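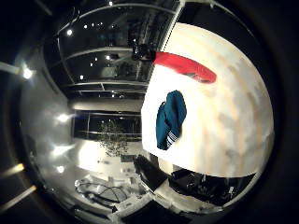
Moira Tedstone

Divport Laundry Fibre Study: progress report to the Tarnard Water Fund

Period covered: July to 6th December

Summary of position

The study is measuring how much textile fibre leaves ordinary household washing machines in the Tarnard catchment, and how much of it can be held back by a filter fitted to the drain hose. Installation is complete, baseline sampling is complete, and filtered sampling is under way. Spending is within the approved budget. The laboratory work is behind schedule, for the reasons set out under Sample handling.

Installation

Eight households in Divport agreed to take part and all remain in the study. Each has a Laizer filter unit mounted on the wall beside the machine, with a bypass valve so that washing can go on if the filter blocks. The brackets supplied with the units were too short for machines standing under a worktop. Longer ones were made locally and the cost was charged to the materials line.

One unit leaked at the inlet joint shortly after fitting. The joint was remade with a different washer and has stayed dry. The same washer has now been fitted to the remaining units as a precaution, although none of them had leaked.

Baseline sampling

Households washed as they normally would, with the bypass open, and kept a log of each load. The log records the programme, temperature, detergent, rough fill level and main fabric types. Over 200 loads were logged. Entries for temperature and programme are nearly complete. Entries for fabric type are weaker, especially for mixed loads of small items such as socks, where the wearer has often cut out the care label or it has faded. We have grouped these loads as "mixed, unlabelled" and will report them separately. Assigning them to a fibre class by guesswork would make the comparison between cotton and synthetic loads unreliable.

Early weighing suggests that fill level has a stronger effect on fibre release than temperature. Half-full drums release more fibre for each kilogram washed. This has not yet been tested statistically and should not be quoted.

Sample handling

Drain water is collected in steel containers, passed through a fine mesh, and the residue dried and weighed. Drying is done in the Fireo oven bought under the original grant. In the autumn the oven's thermostat began to drift, and several batches were dried at too high a temperature. Some synthetic fibres had fused to the mesh and could not be weighed with confidence. Those batches have been withdrawn. The thermostat was replaced under warranty, and a separate thermometer is now kept on the middle shelf and read at the start and end of each batch.

The loss of these batches has put the laboratory work 3 weeks behind plan. Duplicate samples had been kept cold for most of the affected loads, and these are being processed now. We do not expect to ask for further collection from the households.

Filtered sampling

The bypass valves were closed once the baseline was finished. Cartridges are changed by the households and posted back in sealed bags. Two practical points have come up. First, cartridges posted while wet arrive smelling strongly and some had started to grow mould, so households are now asked to drain them overnight before bagging. Second, blockage happens sooner in homes that wash towels often. The supplier's recommended change interval appears too long for these homes and we have shortened it.

Budget

Staff costs are as forecast. Postage is over its line because of the heavier bags, and laboratory consumables are under. We request approval to move the underspend on consumables to postage. No change to the total is sought.

Next period

Remaining duplicates will be dried and weighed. Filtered sampling will continue for 8 weeks, after which the units will be removed or left in place according to each household's preference. The draft method note will be sent to the Fund for comment before the results are analysed. The load logs will be supplied with it as a spreadsheet, with household names and addresses removed.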